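Workshop clear-out, the gallery

Well, we finally did it! After most of October spent saying "next weekend, definitely," the back half of the workshop has been emptied, swept, grumbled over and put back together. I promised Senga I'd get the pictures up before everybody forgot what the place used to be like, so this is the page. It's a short one (I spent a lot more of the day carrying than I did anything else) but I've written down what went where, which I suspect will be more use to you all come spring.

A little background if you weren't there. The bar stock had got completely out of hand. We had offcuts under the bench, offcuts behind the drill press, offcuts in a bucket that once belonged to Agnes and which she would very much like back. Every time one of us needed a short piece of rod we'd cut it off a new length, because digging for an old one took longer than the job. Vitalii had been saying for ages that the short stuff should all live in open bins you can see into from standing height, and I'd been saying we didn't have the space. He was right and I was wrong, and he has only mentioned it 2 times so far!

The rule we settled on, and please do stick to it: anything over 1000 mm goes back on the wall rack. Anything from 600 mm up to that goes upright in the tubes by the door. Shorter than that, it's bin material. If it's too short to hold safely in a vise it goes out with the scrap, and yes, Urs, I mean the ones in your apron pocket too.

We also moved the big Gunn cabinet over to the window side, where the light is so much nicer for reading the labels. Effie relabeled every drawer in her beautiful handwriting and found a whole box of Avar hinges we'd been hunting for since summer. Lunch was pastries from Brodard, and I had more than my share.

On to the bins themselves. 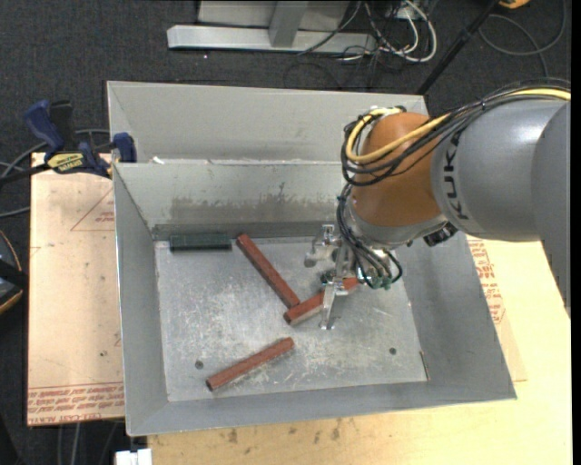 I love a plain metal bin. Give me one with a scratched-up floor over a shiny new plastic tub any day, you can drop a rod in it and it just shrugs. Rods go in lying down, please, and don't worry about lining them up neatly. If a bin gets so full that you're stirring it to find anything, start another one and tell me, and I'll make a label.

Blocks and other odd chunks can share with the rods for now. Senga wants them kept separate and she's probably right, but I ran out of steam by four o'clock and so did everyone else. We'll have that argument next time, over cake.

Still on the list: the paint shelf, the shelf under the paint shelf, and whatever is in the crate marked Rirnia that none of us will admit to bringing in. If it's yours, come and get it! Otherwise I'm opening it myself.

Huge thanks to everyone who turned up, and to Agnes for the broom. Your bucket is on the hook by the sink.

Posted 31 October 2022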